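Sorivbridge Surface Refinishing, progress report to the Mikinley fund
July 2023
Prepared by Humaira Mohmand

Work to date

We have now spent 1,684 dollars of the grant, most of it on the Brorkeck matte coating for the work surfaces. The supplier promised a finish that would hide seams and old marks and stay that way. I was doubtful in April and I am still doubtful. A pale surface looks fine when no one has worked on it. What we need to know is how it holds up after a term of clamps, glue and coffee cups.

On looks alone I have little to complain about. The color is a pale grey-white, matte and smooth, with no seams or markings showing at close range, and the tone goes slightly bluish where it is brighter. 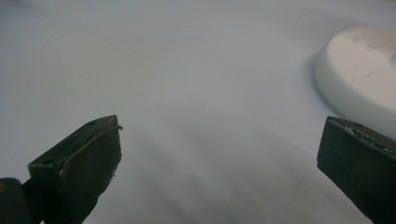

What we still don't know

The coating is sold as good for up to 225 wipe-downs. We have done 42, all with plain water, so I would not read much into that. Stain tests have not started. Durán quoted us for a second coat and I have asked them to explain why one is needed if the first does what the brochure says. No answer yet.

I don't recommend releasing money for the remaining surfaces until the stain tests are in. If the fund wants to go ahead anyway, please put that in writing.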